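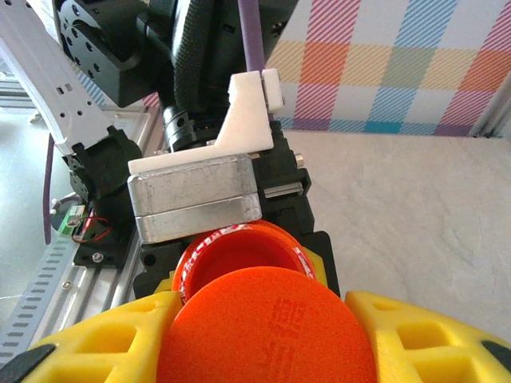 Gesarville open day set — read me first

Hi! I put this folder together after our open day in April, when Marlene Ostermann ran the Felell bench for anybody who walked in. Demos started every 30 minutes and there are 3,845 stills in here, all from the wrist cameras.

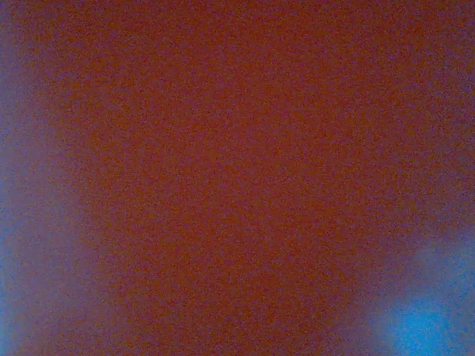 Wrist view, very close up and out of focus.

I left the blurry ones in. Bernd Eichhorn wanted them gone, but I train on messy data all the time and I'd miss them — filter them yourself if you like things tidy!
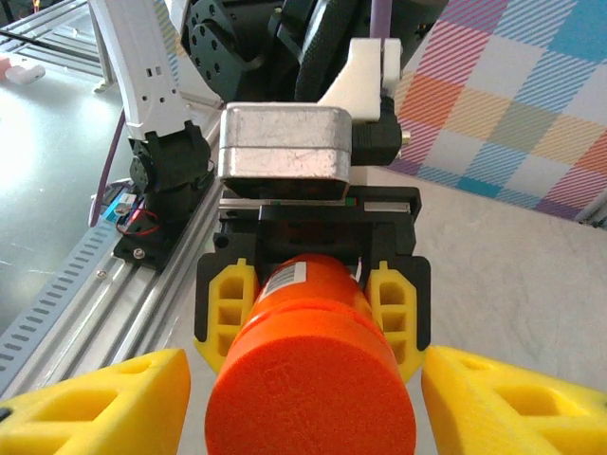 Folders are sorted by demo, then by camera. Names start with the bench (felell or riken), and the Brandes notes are in a plain text file next to them. Some 4 demos have no notes at all, sorry, I was busy talking to people.

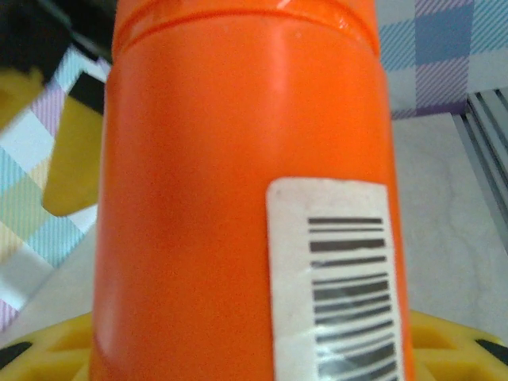
Labels are the weak spot. I typed object names by hand that same evening, so expect typos and a few odd choices. If you want to test code reading, the orange bottle is a fun one, with the bars running sideways and glare over part of them (don't expect any readable digits). Send fixes to me or Marlene and I'll merge them when I can.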